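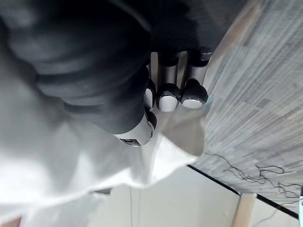
Fig. 1 – Matière blanche, fine, légèrement translucide, froissée à l'endroit de la prise.

Séance 4 : protections de table et sols textiles
Support de cours, E. Fiadzo

Rappel de la séance précédente : une fiche fournisseur n'est pas une preuve. On reprend avec les nappes et les housses.

Tissu ou plastique souple ? Sur la fig. 1, je ne me prononcerais pas, et je me méfie de ceux qui le font d'après une photo. Les plis donnent des ombres grises, le bord ondule un peu, la feuille retombe au bord de la table. Un voile de polyester peut faire cela, un film mince aussi. Il faut toucher, froisser près de l'oreille, poser une goutte d'eau. La brochure Hitton promet un « tombé naturel » pour toute la gamme : expression sans définition, à ne pas reprendre dans vos rapports.

Le catalogue Jirnex annonce jusqu'à 134 lavages sans perte de tenue. À quelle température ? Avec quel essorage ? La fiche n'en dit rien. Tant que le protocole manque, on note « non vérifié ».

Passons au sol.
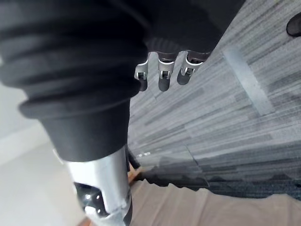 Fig. 2 – Moquette grise à rayures irrégulières, traversée en diagonale par une bande plus claire.

Le décor strié, du gris clair à l'anthracite, est souvent vendu comme « antisalissure ». Il masque peut-être les taches, ce qui est une autre affaire : une moquette qui cache la poussière la garde. Quant à la bande pâle, reflet ou joint entre deux dalles, l'image ne permet pas de trancher. Sur place, on change d'angle : un reflet se déplace, un joint reste où il est. Évitez d'écrire « usure » dans un constat avant d'avoir fait ce contrôle.

À préparer pour la séance 6 :
– lire la notice Samarakoon, 15 pages, et relever les affirmations sans méthode d'essai ;
– comparer avec la fiche Curketti sur l'entretien à sec ;
– apporter un échantillon de textile blanc sans étiquette.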